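Jistesthorpe Residents' Forum
Board: Allotments and Open Spaces
Topic: Proposed change to water charges

Site_Secretary
31 posts in this topic are now closed to editing. Members are asked to continue below.
The proposal is that each plot holder should pay a flat water charge from May, in place of the present charge by plot size. The water bill for the past year came to £1,223. The year before it was £1,075. Written comments are invited from all plot holders.

plot_eleven
I wish to record my objection. A flat charge asks the holder of a half plot to pay the same as the holder of a full one. I hold a half plot, grow mainly beans and onions, and use two butts filled from the shed roof. I do not see why I should pay for another member's sprinkler.

N_Kos
With respect to plot_eleven, the present system is no fairer. Plot size tells us very little about water use. There are full plots laid to fruit bushes that are hardly watered, and half plots with a hose running all evening. A flat charge is at least simple to collect.
Nikola Kos

Toivonen_Lane
Simple to collect, yes, but it gives no reason to save water. I would support a meter on each of the standpipes, with the cost shared among the plots that use it.

Site_Secretary
Meters were considered under the previous agreement. The Curkura quotation covered 11 standpipes and was judged too high. It may be inspected on request.

plot_eleven
Was a second quotation obtained? The rules require 2 for any work of that kind.

Site_Secretary
A second firm, Ramirar, was approached and did not reply.

N_Kos
Then the rule was not met, and I agree with plot_eleven on that point, although not on the charge itself. Two pictures are attached to this post.
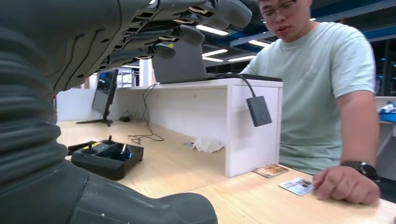
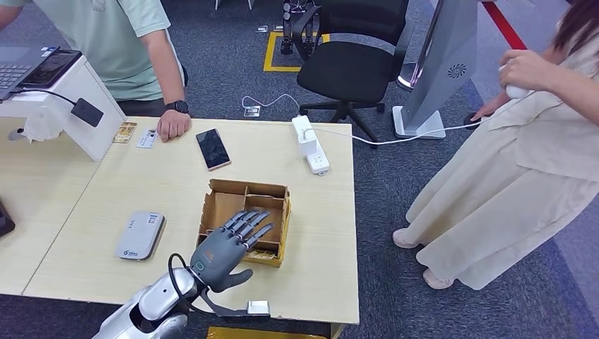
I would ask that a fresh quotation be sought before the matter is put to members. If meters remain too costly, the flat charge should apply for a single season and then be reviewed. Half plots could be given a reduction – a quarter would seem reasonable to me.

Toivonen_Lane
A quarter is too little. Half the plot, half the charge. I would accept the single season.

plot_eleven
I remain opposed, but would not stand in the way of a review clause if it is put in writing.

Site_Secretary
These comments have been noted. The wording of a review clause will be posted in this topic, and Ramirar will be approached again. Members are reminded that hoses must not be left unattended.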